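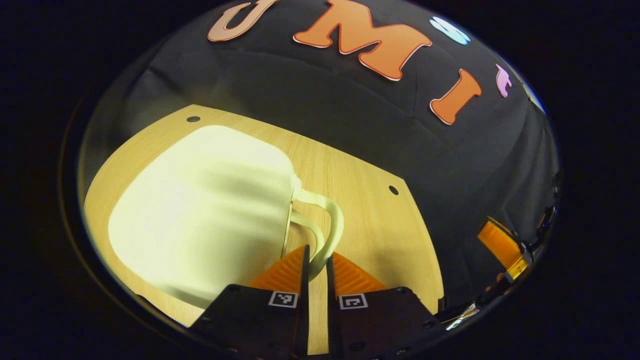 Papers > Consumer Studies > Household Goods > Section 4
Posted December 2018 by the Gredholm Household Study Group
6 comments

4. Heat loss and drinking habits

4.1 What people told us

We sent the survey to 300 homes in Gredholm and got 101 usable replies. A few came back with only the first page filled in, those were dropped. The question that matters for this section was number 6, "Do you usually finish a hot drink before it gets too cool for you?" Most said no. Reasons given: phone calls, kids, forgot it in another room. One person wrote "I like it cold" and underlined it twice.

People who drank from wide mugs said no more often than people who drank from tall ones. We did not expect much from this – self-report is weak for this sort of thing – but it sent us to the bench test.

4.2 Bench test

Mugs came from two makers, Petkov and Cisar. Petkov mugs are wide with a thick wall. Cisar mugs are taller and thinner. Same fill volume for both, tap water heated in a kettle and poured at 91 degrees C. No lids. No stirring. Room kept closed, window shut, heating left alone during a run. The probe hung at half depth, clear of the wall.

Figure 4 gives the general form of the ceramic mug meant throughout this section: pale body, rounded, one loop handle. Handles were left out of the heat loss estimate. They do carry some heat away but the area is small next to the open top, and we had no good way to measure it seperately.

Figure 4. Ceramic mug, side view.

Early part of each run: the thick wall pulls heat out of the water fast. Anyone who has poured tea in a cold mug knows this. The Petkov mugs dropped more in the first minutes, then leveled out. The Cisar mugs started better and held the lead, mostly due to the smaller opening. Evaporation from the surface does a lot of the work here, more than the wall, at least while the water is still hot.

Pre-warming closed part of the gap. We rinsed the mugs with hot water, emptied them, then filled as before. Thick mugs gained the most from it. Thin ones hardly changed.

4.3 Saucer on top

A late addition, asked for by the Grurix project partners. A plain saucer laid over the opening slowed cooling in both kinds of mug, and the difference between makers got very small. Only one saucer size was tried. It did not sit flat on every mug and we did not correct for this.

4.4 Limits

Water only, so nothing on milk, which forms a skin and may behave diffrently. One room. The survey answers and the bench runs are not linked, a person in the survey could own any mug at all. Wall thickness and opening width also change together across the two makers, so we can't fully split the two effects. A set with the same opening and different walls is being made and will be reported in the next section if it arrives in time.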